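Jul 5, 2021

FOR IMMEDIATE RELEASE

Pluseo opens up its kitchen robot planning service to small food businesses

Jalport – Well, we finally did it! After a whole lot of spreadsheets and a frankly silly amount of coffee, I get to announce that Pluseo is opening its kitchen robot planning service to anybody who runs a small food business. Bakeries, school cafeterias, catering kitchens, the sandwich place by the station, all of you. Until now we only did this for big customers with their own engineering staff, and I've wanted to change that for as long as I've worked here.

So what are we selling? Planning. You come to us before you sign anything, and we sit down with your floor plan, your menu and your budget and work out what an arm would do all day, what it would need around it and what you'd be paying for in year one, year two and so on. We try your job out in a simulated kitchen first – your counter height, your shelves, the kind of things you need picked up and put down – and you get to watch it before a single box shows up at your back door.

I should say where this came from. In May we wrapped up a trial round with 100 small kitchens, and I read every one of the feedback forms myself (yes, all of them, some were very long). The thing that came up over and over was the stuff around the arm. People had budgeted for the machine and then got surprised by the mounting, the power outlet that was on the wrong wall, the spare gripper fingers, the half day of training for the morning crew, and the service contract, oh boy, the service contract. One bakery told us they'd put money aside for the arm and had nothing left over for the counter it was supposed to bolt to.

That's why every plan now comes with what we call the whole-counter budget. It's one sheet with the arm, the gripper, the mount, the wiring, the install, the training hours, the spares and the yearly service on it, plus a line for the downtime while your people get used to working next to the thing. If we don't know a number yet we leave the box blank and mark it in yellow, and you can chase us for it.

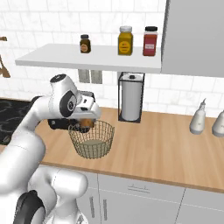 How far ahead should a small kitchen start planning for an arm? Start one full budget year before you want it running, so the electrical work and the training hours land in the same plan as the machine.

The basic plan is $949 flat. For that you get the simulated run of one task, the whole-counter budget and two calls with a planner. Extra tasks are $223 each, and a task for us means one kind of item going from one place to another, so rolls into a basket is a task and jars onto a shelf is a different one. If you go on to buy through us, the $949 comes off your order. If you take the plan and go buy from somebody else, that's fine too, it's your plan, keep it. We'd love it if you told us how it went!

We've also teamed up with Huet, who will handle financing for customers who'd like to spread the cost out over 5 years. I pushed pretty hard for early payoff without a penalty and I'm happy to say it's in there. Leasing is on the table as well, mostly for seasonal places that don't want an arm sitting around all winter. Wument is our install partner and does the site visits, and they've promised to give us the power and mounting quote before you commit, in writing.

A few things to have handy if you want to get going. We need the length and depth of your counter, what it's made of, and how much room there is up to the first shelf. Measure that last one twice, please – low shelves have messed up more plans than anything else on my desk. We need to know what you want moved, how big it is, how squishy it is, and how many of them go by in your busiest hour. And tell us who's going to look after the arm day to day. It doesn't have to be a tech person, just somebody who's there most mornings and doesn't mind wiping down a gripper.

Bookings open today through the Pluseo website or at our front desk in Jalport. The planners are taking small kitchens first, and the bigger accounts keep their usual contacts. If you were in the trial round you already have a file with us, so mention it when you book and we'll pull up your old measurements.

About Pluseo
Pluseo plans, supplies and supports robotic arms for kitchens and food counters. We're based in Jalport and work with Huet on financing and Wument on installation.

Press contact: Pluseo press office, Jalport. Sample budget sheets are available on request.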